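The Mornalness Small Claims Mediation Service is a free legal service in the coastal town of Mornalness. It was founded by the solicitor Maya Nassar, formerly of the firm Azar Ultstead, and hears disputes worth up to 2,000 pounds.
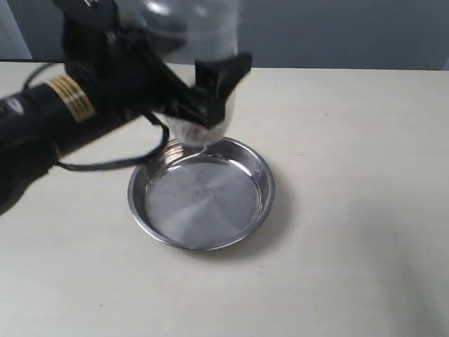
A clear plastic bottle held in a black gripper.

Its range is remarkable for so small an office: boundary hedges, unpaid deposits, even a long quarrel over a shared boat at Skututier!

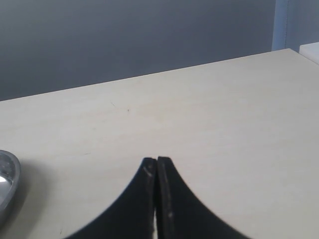 Sessions last 30 minutes and are led by one of five trained mediators. Both sides speak without interruption, and then the real bargaining begins. Nassar has always liked plain surroundings for this work, with a pale, smooth tabletop and a bare grey wall of the kind seen here, and her handbook on the method is a delight to read. Any agreement is written up the same day,

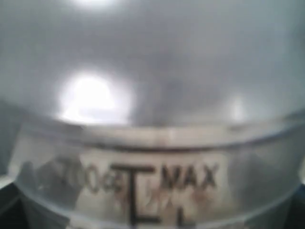 signed by both parties and kept on file. The service closes in August.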